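Wednesday, November 11, 2020

Second night in a row I've stayed up too late with the selkie. 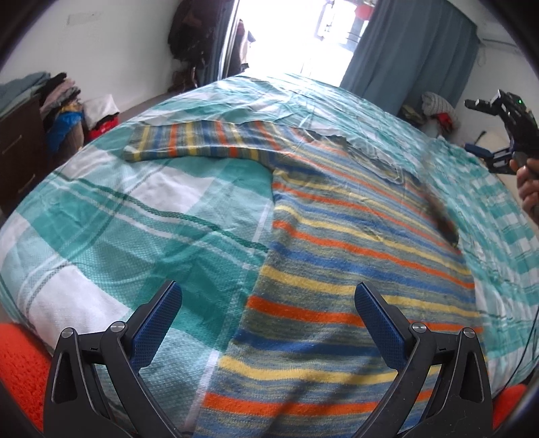
I'd promised Eimear Cronin I'd have a version ready for the library's online story night, and when I said yes back in August I had a lovely clear idea of it. Fisherman finds a sealskin on the rocks, hides it, the woman who owns it has to marry him, years go by, one of the kids finds the skin in the rafters and off she goes to the sea. Done! I could have told it in my sleep.

Then I made the mistake of reading other people's. I've got seven versions on the go now and they can't agree on a blessed thing. In one the skin's in a locked chest, in another it's up in the thatch, and in the one Liam Nic Giolla emailed me (his gran's, typed out with all her swearing left in, bless her) it's under the flour bin and the mother smells it every single morning while she's making the bread. I read that bit and had to go and put the kettle on. She knows! She knows the whole time, and she can't lift the bin by herself. I'm stealing that, with permission.

The trouble is the fisherman. When I was little he was just a lonely fellow who did one wrong thing, and my dad told it so you felt sorry for him at the end, standing in the surf calling out. I can't get my mouth around it that way anymore. I tried it on Gyu-bin Won over the phone at lunch and he went quiet and then said, "So he's a thief," and I said well, yes, and he said then why does he get the last line? Good question, Gyu-bin. I've been grumpy about it ever since.

So tonight I gave the last line to the daughter. She's the one who finds the skin, after all, and in most of the tellings she hands it over and then vanishes from the story like she was only ever there to open a cupboard. I've got her going down to the rocks each winter and leaving a bannock, and whether anything comes to take it I haven't decided. Catherine Gourlay would say leave it open. Catherine would leave everything open, she once finished The Twelve Dancing Princesses at around number nine.

It's running long, too. Eimear wants it under twenty minutes and I haven't dared time it with the storm in. I might lose the neighbour. I like the neighbour, but all she does is gossip about webbed fingers and colour things in a bit.

Must ring Enda Quinlan in the morning about the Scots word for the skin, which I've written on an envelope and now can't read. Bed. Rain's started up again and I've left the green bin at the curb.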